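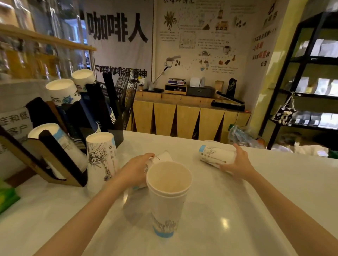
Counter and cup storage check, Saltard coffee bar, January round. The inspection covered the service counter, cup storage, the back wall and the floor behind the bar, and started at 2:30 in the afternoon between busy periods. Cups were the main item this time. The nested stack standing on the marble-patterned counter is kept open end up, so the inside of the top cup is exposed to whatever is going on around it. The stacks in the rack on the left are upside down in slanted slots, and that is how all of them should be kept. See item 2.

1. Hand sink stocked with soap and paper towels
OK. Towel roll nearly finished, spare on the shelf under the sink.

2. Single-use cups protected from dust and splash
Needs work. Cups in the rack are stored correctly. Stacks on the counter should be turned over or left in their sleeves until needed. Same comment as last round.

3. Cups handled from the outside, fingers away from the rim
OK while we were there. Remind new staff at the start of shift. A cup that has been on the floor goes in the trash, including when it is only the bottom one of a stack.

4. Counter surface clean and free of cracks
OK. Sealant at the wall end is lifting for a few inches. Re-seal before the next round.

5. Cup rack clean, stable and not overloaded
OK with comment. Part of the rack is cardboard and can't be washed down. Wipe with a dry cloth only. Replace when it goes soft at the corners.

6. Milk fridge temperature
38 F on the door display, 39 F on our probe. Pass. Log sheet had two blank mornings.

7. Glass containers and bottles kept back from shelf edges
OK. Keep the heavier ones low if there is a choice.

8. Signs and posters firmly fixed, clear of hot equipment
OK. Press down the tape on the paper signs when wiping the walls. Nothing loose today.

9. Floor behind bar dry, mats flat
Needs work. One mat curls at the end nearest the grinder and catches the foot. Lotine can supply a replacement, stock number 1072.

10. Fire extinguisher in place and in date
OK. Tag 163. Access was blocked by a milk crate, moved during the visit.

11. Cleaning chemicals labeled and stored apart from cups and food
OK. Spray bottle of Prudus descaler had a faded label, rewritten on the spot.

12. First aid kit complete
Short on burn dressings. Reorder from Figueroa with the next delivery.

Result: pass with actions. Items 2 and 9 to be closed within 14 days, items 4 and 12 within 30 days. Blank lines in the fridge log are not to be filled in afterward. Keep this sheet in the folder by the office door with the previous one.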